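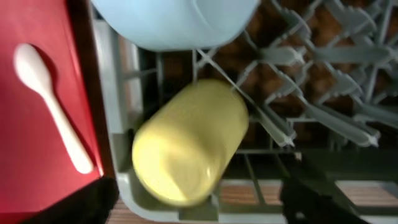
Kandasamy Service Engineering

Minutes of the Brake Fluid Working Group
Held 04/09/2025, Kodimen depot, upstairs meeting room

Present: representatives of Kandasamy Service Engineering (chair and minutes), Greltard fleet operations, the Kodimen workshop, and the Kultent meter supplier (for items 3 and 4 only).
Apologies: Greltard purchasing.

1. Minutes of the previous meeting

Accepted with one correction. Under "Bleeding sequence," the text should read "farthest caliper from the master cylinder first, unless the vehicle manual gives another order." The words after the comma had been left out. The wall charts already show the full wording and do not need to be reprinted.

2. Matters arising

2.1 Reservoir caps. The workshop has replaced the caps that were found with hardened seals. Old caps were discarded. The part number on the stock card did not match the part number on the bag. Stock card to be amended.

2.2 Waste fluid drum. Drum has been moved inside the bunded area. Label is still missing on the side facing the door. Carried forward.

2.3 Pressure bleeder adapter. The adapter for the older vans leaks at the collar when the tank is brought up to working pressure. A replacement collar is on order. Until it arrives, those vans are to be bled by the two-person pedal method, and the job card is to say so.

3. Moisture readings from the spring survey

Fleet operations reported on the survey completed in May. The fleet register stands at 2,204 vehicles. Fluid was sampled from 80 of them, drawn from vans on the present change interval of 2 years. Each sample was read on a Kultent bench meter, and the same vehicle was read with a pen-type tester at the reservoir.

The bench and pen readings did not agree well. The pen tester gave lower moisture in most vans where fluid had been taken from a rear caliper for the bench reading. The chair noted that this is to be expected, as fluid at the caliper does not circulate much and the reservoir may have been topped up between services. The two readings are therefore of different fluid and should not be entered in the same column.

The meter supplier's representative agreed, and added that the bench meter works by heating the sample to its boiling point and does not measure water directly. The moisture column in the survey sheet was filled in from a conversion table. Workshop asked which table. It was found that the table in use was for a different fluid grade from the one in the vans. The raw boiling points were kept, so the column can be worked out again without new samples.

Agreed: results to be reported as boiling point only. The moisture column will be removed.

Agreed: no change to the interval until the corrected sheet has been seen by this group.

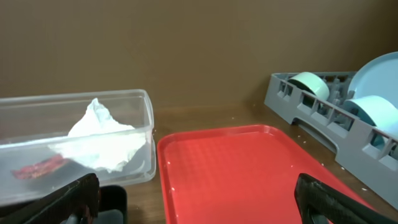 4. Sample handling

Fluid samples absorb water from the air once the bottle is open, and the group went through the route from caliper to bench to find where time is being lost. Samples from the Kodimen workshop were read on the same shift. Samples from the outlying workshops traveled in the parts van and in a few cases stood overnight. Packing was also discussed. A clear rectangular container with a single crumpled paper towel, bunched up in the middle as in the photo, does not hold bottles upright at the ends, and a bottle lying on its side will wet the cap liner. Molded inserts were preferred. The workshop asked that the inserts fit the bottles already in stock, and will send one bottle to Kandasamy so the diameter can be measured.

4.1 Bottles to be filled to the shoulder, capped at once, and not opened again until the reading is taken.

4.2 Labels to carry the fleet number, the draw point (reservoir or caliper, and which wheel), and the time drawn. Several survey labels had the fleet number only. Those results can be used for the reservoir comparison where the job card confirms the draw point. Otherwise they are to be left out.

4.3 Syringes are not to be shared between brake fluid and any other fluid. The workshop asked whether a syringe may be used again for brake fluid after being wiped. Answer: no. Mineral oil left in a syringe will swell the rubber parts in the system, and a wipe does not remove it from behind the plunger.

4.4 Bench meter calibration. The supplier will check the meter against reference fluid and leave a record with the workshop. The meter probe is to be cleaned with the supplied solvent only. Shop brake cleaner had been used on at least one occasion.

The supplier's representative left the meeting.

5. Bulk fluid storage

The workshop currently draws from a large drum fitted with a hand pump. The drum vent has no desiccant breather. A sample from the bottom of the drum had a lower boiling point than one from a newly opened small can of the same grade. The difference was within the fluid specification, but it means that some vans start their interval with fluid that has already taken up water.

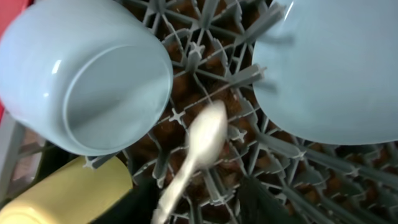
Two options were considered. The first is to fit a breather to the drum and date it when opened. The second is to stop buying drums and use sealed cans. Cans cost more per unit of fluid and produce more packaging. Against that, a can is used up in one or two jobs, and the open date does not need to be tracked. The workshop preferred cans. Fleet operations asked for the cost over a full year before agreeing, including disposal of part-used cans.

Agreed: breather to be fitted to the present drum now, in either case. Decision on cans at the next meeting.

6. Job card wording

The line "brake fluid checked" does not say what was checked. Proposed replacement is 3 separate lines: level, appearance, and boiling point with draw point. The technician marks each one or enters "not done." Fleet operations confirmed that the software will accept a number in the third line but will not accept a decimal. Readings to be entered in whole degrees.

Agreed, subject to a trial on the Kodimen cards.

7. Actions

Kandasamy: issue corrected survey sheet with moisture column removed. Measure sample bottle and price inserts.
Greltard: annual cost of cans against drums. Draft job card.
Kodimen workshop: amend stock card for reservoir caps. Fit drum breather. Label waste drum on door side. Send sample bottle.
Kultent: calibration record for bench meter.

8. Any other business

Parking brake cable adjustment on the long-wheelbase vans was raised. Outside the scope of this group. Passed to the chassis group.

Next meeting to be set once the corrected sheet has been sent out.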